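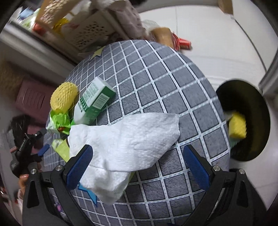

Round table with the gray grid cloth, paper towel in the middle, black bin to the right.

Notebook 2, page 44. May 2022. Perkis Street apartment, front room and kitchen.

I meant to write this up while the kettle boiled and then drank two cups of tea without writing a word, so forgive me if it wanders. We've been at the small-trash problem again: all the light stuff that gathers on a table in an ordinary home and never quite gets dealt with. Foam nets off the fruit, wrappers, crumpled tissues and paper towels, bottles, cartons. Daranee calls it table weather, which I like very much and intend to steal for the handout.

The tablecloth stays on. I know Petro would rather have a bare top, and he has a point about the creases, but people do live with tablecloths, and the way a tissue behaves on cloth is half the trouble. You go to pick it up and you get a pinch of the cloth as well, and then everything nearby shifts along with it. I like the grid for another reason, too, a purely selfish one – I can find my way back to the same spot when I've moved something and want to put it back.

The order I've settled on for now is soft and flat things first, then the foam, then anything with a cap on it. In April we did it the other way around and kept burying the small scraps under the bottles as we worked. Kendra thinks the foam should go first of all, on the grounds that it takes up so much room for something that weighs nothing. I tried it her way for one round and I'll admit the table looked better sooner. But the nets snag on everything, and pulling one out of a heap tends to bring a friend along with it.

A word about bottles, while I'm on the subject. The plastic ones want handling from the flat sides if they have any, and never by the cap alone.

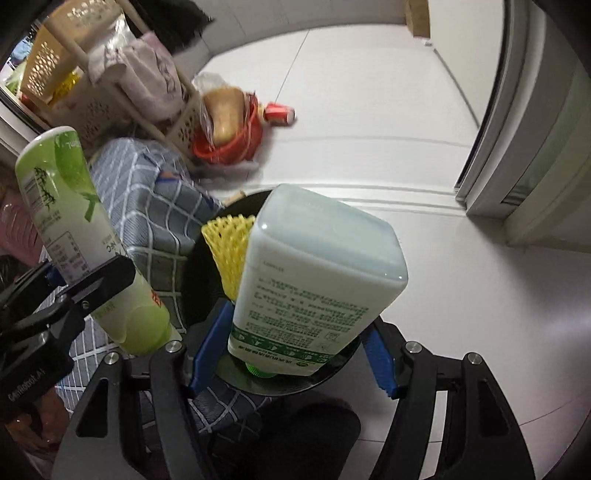 I had a green cap give way on me back in April, and I spent the next quarter of an hour on my knees with a rag, so I'm not neutral on this point. Ottmar suggested turning each bottle upside down before deciding where it goes, so that anything left inside moves down to the cap and you can feel it shift. It's slow, but I've grown fond of doing it. The small print is another matter. Some of our labels are packed so tight with lettering that I need my other glasses, and I've given up on reading them at the table. If a label matters, set the bottle aside and read it later by the window.

The fabric box with the white grid pattern is worth keeping handy, even if its sides slump a little. I'd been threatening to replace it with one of the stiff Dadero crates, but the soft one can be shoved under a shelf and it doesn't scrape the floor. Tarmo says a board in the bottom would cure the slump. He has offered to cut one from the offcuts in the Drummond closet (the lock code there is 1234, as ever, and yes, I know).

Things to remember for the next round:

1. Keep the walking side clear. The stools live in a stack against the wall on the left, and they should go back there every time.

2. Stand the bin on the tile close to the table, but far enough out that you can get a knee past it. Then have a look at the floor before you call it finished, as little things do go over the edge.

3. Separate the crumpled white paper from the crumpled plastic before it all becomes one heap.
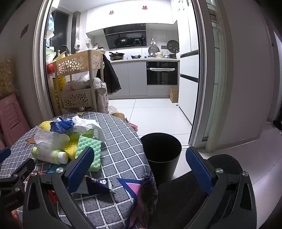 Kitchen side

I'm pleased with the beige rack just inside the doorway, the one with the flower cutouts. Plastic bags in the lower basket, cloths hung off the side, and it's all within reach when you come through from the table. Gallo wants the bags folded into little triangles like his aunt does, and he gave us a lovely demonstration, but I timed myself afterward and I'm not built for it. We've got more than 200 of them between here and the storeroom! Stuffing will have to do.

Cloths I'd keep to that same rack. A cloth left on the table becomes one more thing to sort, and I've twice now put a perfectly good one in with the paper.

Still to settle is what we tell people about plastic bottles at the end of the round. Daranee and I went back and forth on it over lunch, and I've put down where we landed.
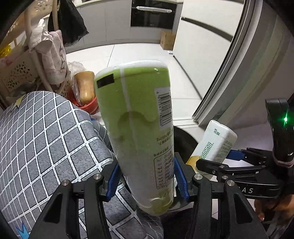

Should a bottle be wiped before it goes in the box?

A quick wipe with a dry cloth is enough if there are drops on the outside, and the cap should be tightened first. Empty ones get rinsed at the sink and left to drain with the cap off.

I'll copy this out neatly for Ottmar once Tarmo has brought the board for the box.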